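Malsha Haque
Putting a few notes on the director Edard Văduva in one place. People keep asking me who he's married to and most of the bio pages get it wrong.

Edard Văduva is a documentary director and editor. He grew up in Skostley, the younger of two brothers. His father drove a delivery truck and his mother taught piano at home.

He didn't go to film school. He worked nights at a print shop and cut wedding videos on the side. He's said the wedding work taught him to listen for when people stop performing.

First film was Floto, 50 minutes, about the last ferry crew on the river at Skostley. He paid for most of it himself. It played at a small festival, then at libraries, then on public television two years later.

On the marriage. His wife is Ileana, a sound recordist. They met on Floto, where she did five days of work and then stayed for the edit. Several sites say they met in college. They didn't, he never went.

They married in May at her parents' house, with nine guests. No photos were ever released. The one that gets passed around is from a premiere, which is why she's in a black coat.

They have one daughter. He doesn't name her in interviews, so I won't either.

Some pages list an ex-wife. That's a different Văduva, a stage actor, no relation. I wrote to two of the sites. One fixed it.

Net worth — I'm not going to guess. Those numbers come from nowhere. The only figure I've seen him give himself is the first grant he got, 2,000 dollars, and he said it went to a used microphone and gas.

His second film took much longer. It follows a family court clerk through her last year before retirement. Ileana is credited as producer and sound recordist on that one.

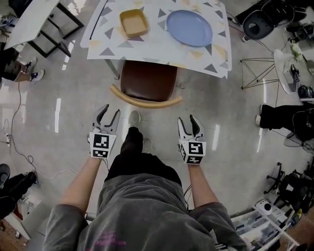
He and Ileana still live near Skostley, in the house that belonged to his grandmother. The edit room is upstairs. She told a local radio host that they don't talk about work at dinner — a rule they made after the second film.

He isn't on social media. There are a couple of accounts using his name and neither is his. The film page for Floto is run by the distributor.

Next project: he said in March 2023 that he was filming again, with his brother as the subject. No title yet and no release date that I can find.

Sources are the radio interview, the program notes from the library screenings, and the credits on both films. If you have the notes from the first festival screening, please send them. I only have page one.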